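Using a small robot arm safely at the table

A desktop arm is light, but it can still pinch a finger or pull a mug over. Treat it as you would a sewing machine or a bench drill.

Before switching on
Stand the base on a flat table, well back from the edge. Tug it gently. If it slides, clamp it. Swing the arm by hand through its full reach with the power off, and keep drinks, phones and sleeves outside that circle. Tie back long hair. 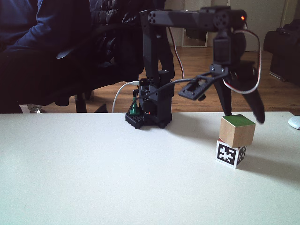

Run any new program at 20 per cent speed first, and keep one hand near the switch. On the Brelum and the Enda the switch is on the lead, so bring the lead round to the front.

While it is running
Don't reach in to straighten a block. Stop the arm, wait until it is still, then move the block. Light wooden cubes are best for stacking practice. Anything glass can wait.
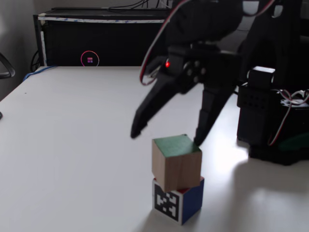 Check the wires at every joint once a week. They should have enough slack to bend without catching in the bracket. Replace any with cracked covering.

Afterwards
Lower the arm before cutting the power, or it will drop. Let the motors cool for 20 minutes before you put it in a box. Tighten the horn screws every 2 months. Children under 6 should watch from the other side of the table.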